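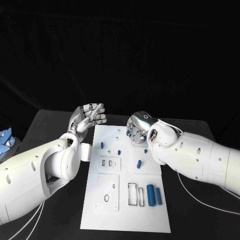
Student team moves peg task to two arms

The automation club at Panamby College has begun two-arm trials of its peg-handling project, after a first term spent on one arm only. The humanoid robot works at a table over a flat white board fitted with blue pegs, and the students write and test the control software themselves.

The aim is for either hand to take a peg, carry it across the board and seat it in a hole. Pegs differ in thickness, so the grip has to be set for each one. The club's software, named Findico, plans the path of both arms together and stops them if the hands come too close to each other.

Ariel Rivera, a second-year student who leads the software group, said most of the work so far had gone into the fingers. "The arm gets to the right place fairly easily. Closing on a thin peg without tilting it is the slow part," Rivera said. "We rewrote the grip routine twice before half-term."

The group has logged 152 attempts with the new routine, 59 of them with both arms moving. Failed attempts are kept -- they are sorted by cause and used to adjust the approach angle and finger force. The target is 300 two-arm attempts before the settings are fixed for the year.

Normand Grewal, who teaches the control systems module, said the board would stay the same until then so that results could be compared. Small changes to the table height had upset earlier figures.

The club will enter the Mirzaei Cup in May, in the class for student-written software. Each entry gets one timed run and one repeat. Test sessions are held on Sunday afternoons in the Fukemeck Building, and first-year students may sign up at the workshop desk.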